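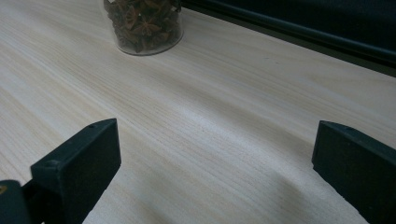
Report by Hedda Crossley

Vavside local history room: progress to 20/04/2019

The second part of the grant came in at the start of March and has gone on the things we listed, apart from the scanner, where we spent less than planned. The shop had a reconditioned one, and the money left over has paid for acid-free boxes.

Cataloguing is behind. We had hoped to finish the parish papers and the Isia Mill wage books by now, but only the parish papers are done. They came to 305 items, more than the old card index suggested, as several bundles turned out to hold letters that had never been listed. The wage books are in poor order and two have mould on the covers. They are in a separate cupboard until the county conservator has looked at them.

Photographs have gone better. Some 2,000 prints and negatives have been sorted by street, and a first set is on the website. People have already written in with corrections, mostly about Flundix Lane, which was renumbered after the war – we had half the houses wrong.

The room is now open two afternoons a week. Most visitors are tracing family, and a few come about boundaries or old footpaths. The heating is still unreliable and the landlord has been asked again.

Next quarter we will start on the wage books if they are fit to handle, and record the first interviews with former mill workers. We would like to move the unspent travel money to transcription and need your agreement before the end of May.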